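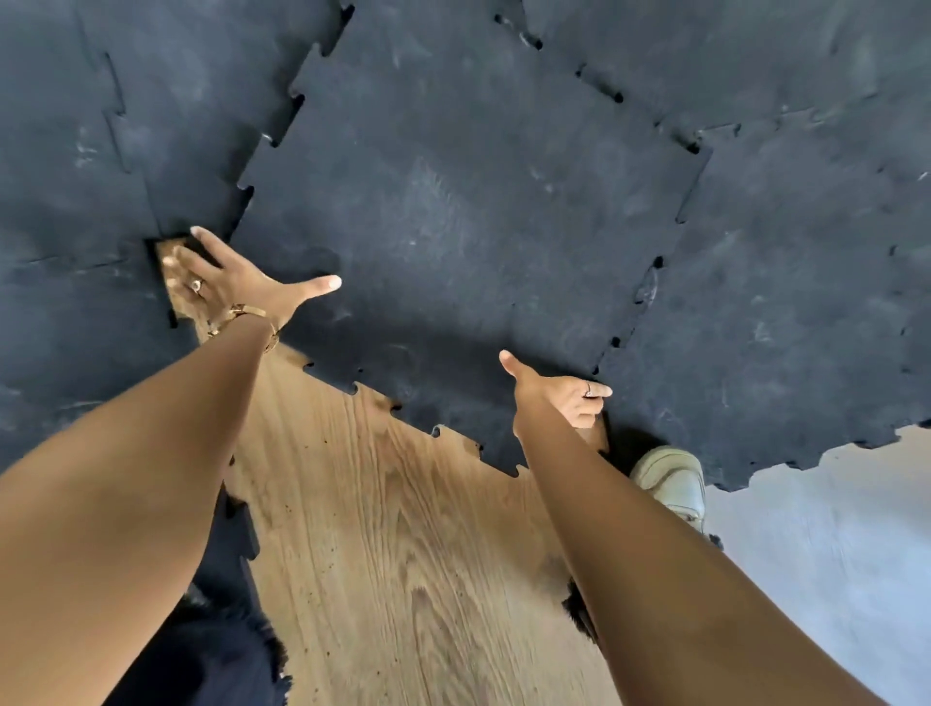

Photo: Wiltar

September 2019
By the Wiltar equipment desk

Fastcombe interlocking rubber tiles, reviewed as flooring for a small robot cell

Flooring is often left out of a first automation budget. We bought Fastcombe tiles for the operator side of our Dredstead palletising cell and paid 1,515 pounds delivered, against 300 set aside for the floor in the original plan.

The tiles join by square tabs along each edge and are laid by hand, straight over timber. Small gaps can remain at the joints, most often where corners meet, and each seam needs pressing down before the next tile goes on. The black surface shows dust and scuffs readily.

We would not put them under the robot base. That needs a bolted plate on concrete - we priced one from Yau at 400 pounds, fixings included. Light sensors on stands should also be kept off the rubber.

Allow 6 weeks for delivery, and order the edging strips with the tiles. Ours were ordered separately and are due in December.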